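Unit 2: Bathroom surfaces and moisture (notes for R. Sowa's tutorial group)

Waterproofing sits behind or beneath the finish. Tile and grout are not a waterproof layer; both pass water slowly, and the membrane has to be continuous under them. Terms to know: bond breaker, puddle flange, water stop, fall.

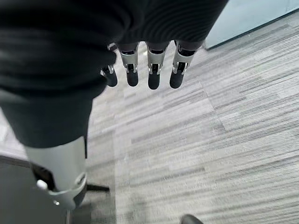
*Page last changed: November, Z. Maldonado*

**Falls.** The floor grades to the waste with no ponding. Check with a level before the membrane goes down, and again after screeding.

**Vanity junctions.** The joint between benchtop and wall takes flexible sealant, colour matched to the grout. Rigid grout cracks there as the cabinet moves. Seal cut edges of particleboard before the basin is fitted.

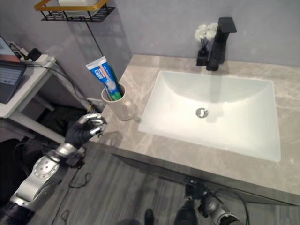
Fig. 2. Vanity benchtop, front left edge, with toothpaste in a beige plastic cup.

**Ventilation.** Duct the fan to outside air, never into the roof space. Long flexible runs lose flow at every bend, so keep the duct short and taut.

Reading: Hirkell site notes, pp. 165–179. Tutorial question 13 covers sealant joints; bring a sketch in section.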